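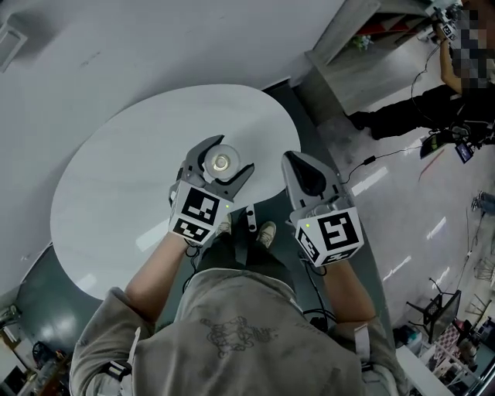 At the round white table, a gripper in each hand.

Notes on Applying to an Early-Career Awards List
Posted 10/22/22

Nominations for the Privberg Young Founders List closed in September, and several readers have written to ask whether the process merits the time it requires. I submitted an application this year on behalf of my own company, Astby, and I served as a reader for a smaller regional program, the Doltuder Fellowship, in the previous cycle. The following remarks draw on both experiences. They represent my personal views and should not be taken as the position of either program.

The Privberg application consists of 7 written sections, a financial summary and two letters of reference. The sections are short, but they overlap a good deal. Applicants are asked to describe their company's purpose in the first section, its effect on customers in the third, and its "wider significance" in the sixth. I found it useful to draft all of the answers in a single document before entering any of them into the form. Repetition is much easier to detect that way, and the form does not save partial work reliably.

The financial summary deserves particular care. The instructions request revenue for the last complete fiscal year, while the eligibility page refers to the trailing twelve months. I wrote to the program office and was told that either would be accepted provided the period was stated. That guidance does not appear anywhere on the site at the time of writing.

Letters of reference were the slowest part. Applicants should allow at least three weeks, and should send each referee a one-page summary of the company together with the published criteria. One of my referees had not been told that letters were limited to a single page, an omission that was entirely mine, and the letter had to be shortened the evening before the deadline.

As to how such applications are read, I can speak only of the Doltuder Fellowship. We received 157 applications for 4 places. Each file was read by 3 people working separately, and scores were compared only after all of the reading had been completed. The files that advanced tended to state early and in plain terms what the company sold and to whom. A considerable number of otherwise strong files did not mention a customer until the final page. Press coverage was listed at length in many applications and carried very little weight in our scoring, although I understand that other programs treat it differently.

Age limits continue to draw complaint, and I have some sympathy with the critics. A person who begins a first company at 40 faces most of the same difficulties as one who begins at 22, often with a mortgage besides. The Mathew Prize removed its age limit and now asks for years since founding instead. In my opinion this is the better rule, and I would welcome its adoption elsewhere.

There is also the matter of cost. Privberg charges no entry fee, but finalists are expected to attend the dinner at their own expense - a point mentioned only in the terms and conditions. Small companies should consider the travel before they apply. Founders should likewise read the clause on use of name and likeness, which has no end date in the current version.

Results are to be announced by letter. I will add a note to this post when ours arrives, whatever it says. Readers preparing for the next Doltuder cycle may write to me through the contact page, and I will send the reading list that was given to us as reviewers, which the program has kindly agreed may be shared.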